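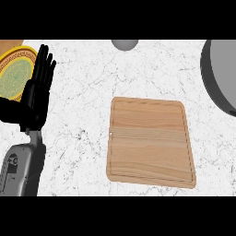
Isn't that just a video game with a cutting board in it? – so asked someone from Forsberg when I gave a shorter version of this in October, and I've kept it in the notes ever since. Pause here, let people laugh.

My answer: kind of, yes! Drorkonora is a simulated kitchen you rent by the month, with the arm and the five-fingered hand already set up, and you try your controller in there before you let it near your own hardware (and your own plates). I've had it on my work machine since the fall and I like it more than I expected to.

Money, get it over with early. 300 dollars a month for one seat, 800 for the team plan. The team plan adds shared scenes – say I only tested single seat.

What I liked. Setup took me one afternoon, coffee included. You get 200 kitchen layouts, and you can swap the board, the pan, the plates, whatever. I ran 3000 reach attempts over a long weekend and it didn't crash once. ASK: who here has had a simulator crash on them this month? Wait for hands.

What bugged me. The black hand gets really dark, so you lose the finger joints against each other, and if your model learns from camera views that matters. Marble counter looks great, but I'd want a dull, ugly one too. The docs for finger contact are thin – two pages, and one is mostly a table. Support did write back the same day, give them that.

Compare with Plurnstead quickly, don't get stuck. Cheaper, simple gripper only, fine for blocks and boxes. If you need fingers I'd pay for Drorkonora.

Skip the licensing bit if we're running over. Then log in, load the kitchen, take questions while it's loading (it's slow on hotel wifi).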